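Folding on the bed – a kinder way through the ironing pile

By the Saltbridge Household Pages
March

Print this page | E-mail this page
70 shares | 3 comments

I used to fold everything on the kitchen table, shunting the fruit bowl about and finding crumbs on the cuffs afterwards. These days the whole basket goes upstairs and gets tipped out beside the bed, and I must say my back is a good deal happier for it (and so is the fruit bowl!). A mattress gives you room to lay a long-sleeved shirt out at full stretch, sleeves and all, before you start tidying anything.

Make the bed first, or at least pull the bottom sheet reasonably straight. A plain, pale one is lovely for this, as a dark shirt shows up well against it and you can see which way the sleeves have gone.

1. Lay it out and see to the sleeves. Sleeves are where most of the trouble starts, so take hold of a cuff and draw it gently away from the body.

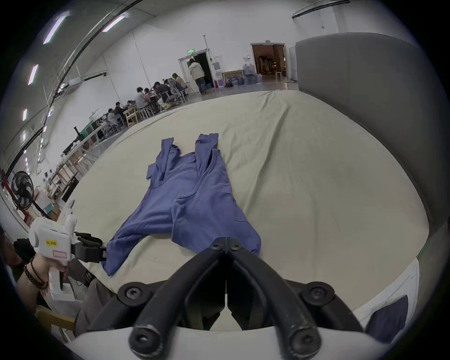 Should buttons be done up before folding?
Do up the top one and one halfway down, and leave the others. Two are enough to keep the front from sliding about, and you won't be cursing them on Monday morning.

2. Take an end in each hand. When the cloth has bunched itself into a heap, hold it at either side and ease it apart, a little at a time. I was taught to give everything a great crack in the air like a sail, but a slow pull does very nicely for soft cotton and doesn't frighten the cat.

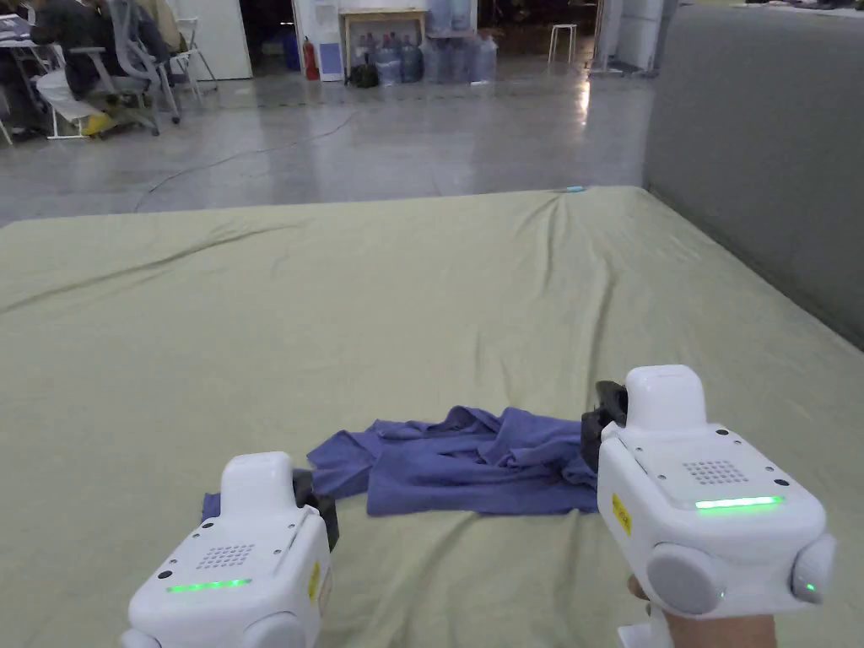
3. Smooth, then fold inwards. Run the flat of your palm from the collar down to the hem, bring each side towards the middle with its sleeve laid back on itself, and then turn the bottom up. Aim for a rough rectangle to begin with – you can always open out a lumpy corner and have another go at it, and a bunched sleeve is far easier to put right now than after the last fold.

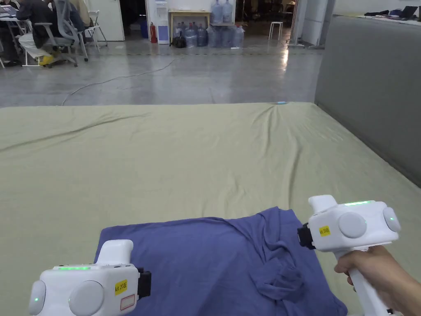
4. Stack by drawer. Put the heaviest things at the bottom and carry each pile straight to where it lives. If you leave them on the bed until Sunday evening, you'll only end up moving them to the chair.

Read 1446 times
Print this page | E-mail this page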